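Sorting-table trial extended at Tristbridge activity centre

March 12, 2023
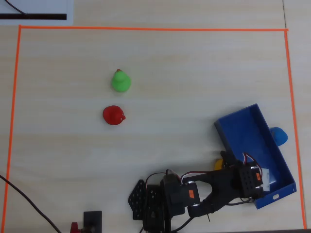

Rubber ducks and a blue tray on one of the taped tables at Tristbridge.

A table layout marked out with coloured tape is to stay in use at the Tristbridge activity centre until the end of August, after a first period in which it was tested with children's sorting and tidying sessions. The centre confirmed the extension in a short notice to parents and to the two partner sites, Omville and Guvirero.

The layout is simple. Orange tape is fixed directly to the tabletop to mark a work area. Objects to be sorted are placed inside the tape, together with an open plastic tray. The task is to move the objects into the tray, one at a time, and to leave the marked area clear at the end. Rubber ducks in several colours, among them green, red and blue, are used for the basic level. Later levels use smaller items and more than one tray.

Hui-mei Man, who runs the sessions, said the tape had replaced the raised wooden borders used until last year. The borders gave a clear edge but had to be clamped on, took up storage space and left pressure marks on the table. Tape can be laid in a few minutes and lifted at the end of a term.

"The children need to know where the task starts and stops," she said. "A line does that well enough. If a duck ends up outside the line, most of them put it back without being told."

The sides of the marked area are not parallel. They are set closer together at the far side of the table and open out towards the person seated at it. According to the centre's notes, this follows the natural reach of a seated child, which is wider near the body. An earlier version with square corners was dropped because the far corners were hardly used.

The position of the tray is left open. At the basic level it may be set down at any angle within the tape, and session leaders are asked to vary it from one round to the next. At the second level a duck may also be placed close behind the tray wall, so that it has to be looked for before it can be picked up. Keith Goodwin, who prepared the written instructions, said this step had caused the most discussion among staff. Some felt it turned a tidying exercise into a hiding game. It has been kept, but is now marked as optional.

The trial covered 37 sessions and 258 completed rounds. A round was counted as complete when all objects were in the tray and the child had said so. Almost 10 per cent of rounds were stopped early, in most cases because the session had run out of time. No comparison with the old borders was made, and the centre describes the figures as a record of use only.

Two practical changes follow from the trial. The first concerns the tape itself. A low-tack type will be used from now on, after the stronger tape first supplied left residue on one table and had to be removed with warm soapy water and a plastic scraper. The second concerns tables made up of sections. Tape should not be laid across a join, where it tends to lift and collect dirt, and the work area should be kept wholly on one section where space allows.

Cleaning remains as before. Ducks and trays are washed after each session and left to drain overnight. Ducks with a hole in the base are to be squeezed out and checked for mould once a month – any that cannot be cleaned are thrown away.

The layout is based on one that Huguette Penner saw in use at a playgroup in Riihimäki. She brought the measurements back and adapted them to the lower tables at Tristbridge. Teodor Stoica will set up the same arrangement at Omville this spring, with Guvirero to follow when its new tables have been delivered.

Parents who want to try the exercise at home can collect a printed sheet from the front desk. It gives the tape lengths for a standard kitchen table and a list of household objects that can be used in place of ducks. Questions about the sessions should be sent to Florence McKinnon at the centre office.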